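Break room refrigerator, freezer compartment: defrost and seal check

August 2018 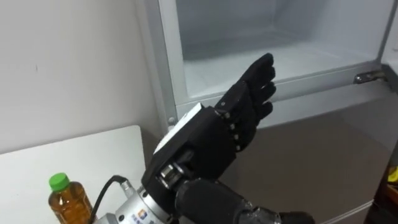
Carried over from the January list. Complaint was the same then: ice cream soft at the front, frost building toward the back, compressor running more than it should. Grencombe site had a similar unit and replaced the gasket without measuring anything first, so we have no numbers to compare against.

Procedure as done. Contents moved to the chest freezer in the Pumphrey room, labeled by shelf. Unit unplugged, door left open, towels on the floor in front. No scrapers and no heat gun. Last time a scraper went into a liner at Druseck and the unit was scrapped.

Meltwater collected in the tray: 242 ml. Less than expected. Some was lost to the towels, so treat it as a lower bound.

Gasket. Paper strip test at points along all four sides, door closed on the strip, pull by hand. Top and hinge side grip well. Latch side is weak over the lower 100 mm or so — strip slides out with almost no drag. Gasket is not torn there, only flattened. Warmed it with a damp cloth and worked it back into shape. Grip improved, still below the hinge side. Will retest after a week of normal use before ordering a part.

Interior wiped with baking soda solution, then plain water, then dried. Floor of the compartment first, walls second, which was the wrong order. Redid the floor.

Pull-down after restart: probe on the compartment floor, center, door closed, no load. Reached setpoint in 81 minutes. No earlier figure for this unit. The Draltlow logger dropped 5 readings near the start — the clip had come loose — and the curve is usable from there on.

Open items:
Retest latch side with paper strip.
Repeat pull-down with a normal load.
Check that the cabinet is level front to back. Door does not swing shut on its own from half open, and the manual says it should.
Replace probe clip.

Contents go back once the loaded run is set up. Anything without a name or date on it stays out.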